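Section 2. Before You Order: Planning and Budgeting for Your Arkell Picking Arm

We know you would like to get to the part with the wrenches, and we promise it is coming. But an hour spent here with a pencil and a cup of coffee will save you a good deal of bother later, so please read this section through before you send your order form to Satbridge.

2.1 Work out what you need to handle

1. Gather the real items you plan to pick. Catalog sheets are handy, but they won't show you how a label wraps or how shiny a surface gets under your own lights.
2. Write down the width, height and full weight of each item, and note anything slick, see-through or easily squeezed.
3. Set the items in the racks or bins you already own, and measure the space around each one with a ruler.

Drinks are a good place to start your list, as many of our customers begin with a shelf or two of them. Small soda bottles seem simple enough until you think about clear plastic, glare, and the beads of water that can gather on the shoulder.

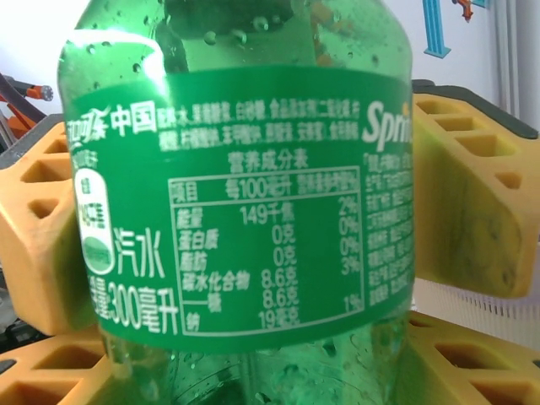

For items of this sort we suggest you budget for the soft finger pads and the wrist camera together, and not leave the camera for next year. Buying them as a pair also means you only have to set up the wrist once – a kindness to whoever is holding the screwdriver.

Note: Check the print on your packages too. If your software will be reading labels, put aside a few samples with small type, and in every language you stock, to try out during the demo.

2.2 Add up the cost

1. Start with the base arm and stand, at $2,116.
2. Add the wrist camera and gripper kit, at $1,795, if your list calls for it.
3. Add $49 for each spare set of finger pads. We suggest 2 sets for the first year.
4. Leave a line for your own labor, your wiring and any new racks. These vary so much from one shop to the next that we would only mislead you by guessing.

Caution: Do not order the arm before you have checked your floor and outlets. The stand must be bolted down, and it should never share a power strip with a cooler or a compressor.

2.3 Plan your dates

Orders placed in November tend to ship more slowly, so give yourself some slack if you are hoping to be running for the holidays. If you are replacing a Nishimura or Vestaretti arm, keep the old one in place until the new one has passed the checks in Section 5.

When your list and your totals are ready, send both to Reiko Hosoda at the Satbridge planning desk. She is happy to look over a rough draft, pencil marks and all, and will mark any part you can safely leave off the order.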